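4.3 Preparing the sorting bin and the blocks

Read this section before you fill the bin for the first time. It applies to the large Hinov bin with sloping walls. If you have the small Hinov tray, go to section 4.5.

What you need

The metal bin
One set of Pludura blocks, red and green
A soft cloth and mild dish soap
The storage box marked Sandberg

Placing the bin

1. Clear the table and wipe it. Crumbs and grit under the bin will scratch the wood.
2. Lift the bin with two hands, by the outside of the walls. The weight limit for one person is 30 pounds with the blocks inside.
3. Put the bin down flat, then press on each corner in turn. If it rocks, turn it by a quarter and try again.
4. Wipe the floor of the bin with the cloth and a little soap. Dry it fully before you put in any block.

Caution: Do not use steel wool or scouring powder. Small scratches on the metal floor are normal after some use and do not need to be polished out.

Filling the bin

5. Take the blocks from the storage box and check each one for chips. A chipped block goes back to Haltgate for exchange, with order code 232 written on the bag.
6. Lower the blocks into the bin by hand, red and green mixed. Please do not pour them from the box. The corners get damaged when they fall on metal.
7. Spread them so that they lie in different directions. Some may touch at the ends, some may stand alone near a wall.
8. Look into the bin from the front side. If a block leans on the sloping wall, push it down until it lies on the floor.

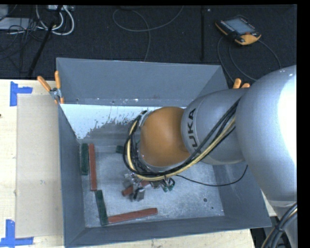 Do the blocks have to be separated by color before I start?
Leave the colors mixed. The separating is the exercise itself, and it is done when the bin is emptied.

Note: Strong light from a window can make the metal floor shine so much that the dark green is hard to tell from the shadow. Close the curtain or move the table a little.

After use

9. Take out all the blocks, the red ones first. Look also in the corners.
10. Put them into the storage box in layers, with paper between the layers.
11. Wipe the bin and store it with the opening down, in a dry place.

Caution: Do not stack more than 2 bins. The flared walls press into each other and are then difficult to pull apart.

Spare blocks are listed on page 88. Text of this section: Borislav Đorđević, revised 6/13/26.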